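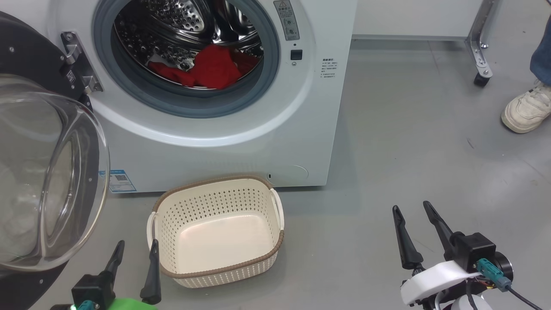

# The Casside Front Loader and Its Basket

White washer, cream basket, one heap of red cloth. Casside sells the machine and the basket separately, on the theory that you may already own something to put your laundry in. Most people do. Most people's is also cracked down one side.

## The washer

The door is a thick bowl of clear glass in a black ring, and it swings well back on a metal hinge. This matters more than the brochure lets on. If you have ever fed a duvet cover through a door that stops halfway, you know the posture, and you know what it does to your neck.

The drum is stainless steel, perforated all over, with raised baffles to lift the clothes and drop them again. A gray rubber gasket runs around the opening. Wipe it. Everyone intends to. The fold at the bottom collects coins, hairpins and a kind of gray felt that has no name in any language.

The round cover low on the right of the front is the filter. Put a towel and a shallow dish in front before you open it, and turn it slowly. Owners who turn it quickly do so once.

Labels on the front panel are in Chinese, as the machine comes to us straight from the home market. Fongchan Sitthichai at our service desk has put together an English sheet, and it goes in the envelope with the warranty card. Please read it before calling him. He will ask.

## The basket

Rectangular plastic with rounded corners, lots of small holes in the sides, and a brown woven rim that makes it look as if it came from a nicer store. There is a looped handle at each end. The inside floor is smooth, so socks slide out when tipped and buttons don't snag.

It sits on the floor in front of the open door, and you pull the wash forward into it. You may also carry it to the machine full, sort as you load, and feel briefly like someone who has a system.

## Before the first wash

1. Take out the transit bolts. Keep them in a drawer you will remember.
2. Level the feet. A machine that walks will walk toward whatever you like least to move.
3. Run one empty cycle, no detergent.
4. Wash anything red by itself the first few times. We sell no product that turns pink shirts white.

## Good to know

- Rated load: 8 kg, dry weight
- Inlet hose reaches a tap around 20 inches from the back panel; longer ones are made by Gatex
- Basket also sold alone, in cream only
- Spare gaskets and filter covers kept in stock at the Pongsiri counter

Delivery is to the room you name. Stacking kits are due in November. The kit fits this model and no other, whatever the box says.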